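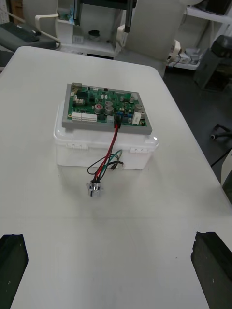 Sort your spare parts before you buy any boxes. Most people do it the other way around and end up with a shelf of containers that fit nothing.

## 1. Make four piles

Clear a table and put everything on it. Use these piles:

- Boards and modules
- Cables and power supplies
- Screws, standoffs and brackets
- Broken or unknown

Test the last pile within a week. What you can't identify goes to electronics recycling.

## 2. Measure, then choose boxes

Measure the longest board and add a finger's width on each side. Clear or frosted boxes save a lot of lid-lifting. I use Holzer boxes for boards and the shallow Traren trays for hardware. Bare boards go in antistatic bags first.
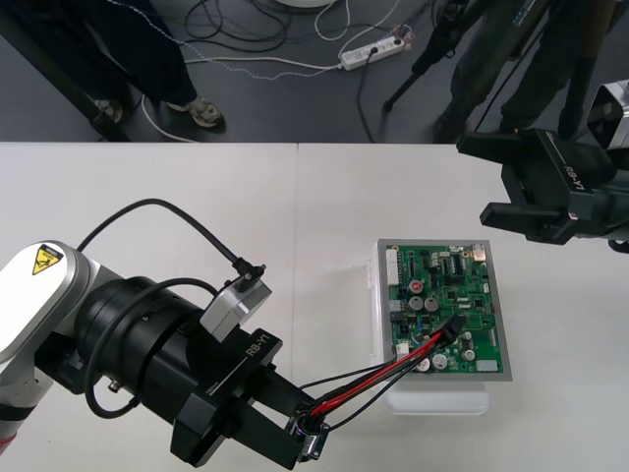

*2 min read · 300 words*

## 3. Label the short end

Write the label on the end that faces out when the box is on the shelf. Put down the type of part, the voltage if it matters, and a box number. Tape over the ink.

Coil each cable loosely and close it with a hook-and-loop strap. Don't wrap cables tightly around a power supply, as they tend to fail where they enter the case.

## 4. Keep a list

A plain spreadsheet is enough: part, box number, quantity, notes. Razia Janjua keeps hers at 484 rows and prints it every November. Mine is shorter and lives on my phone.

When you take the last of something, change the quantity to zero and leave the row in. It becomes your shopping list.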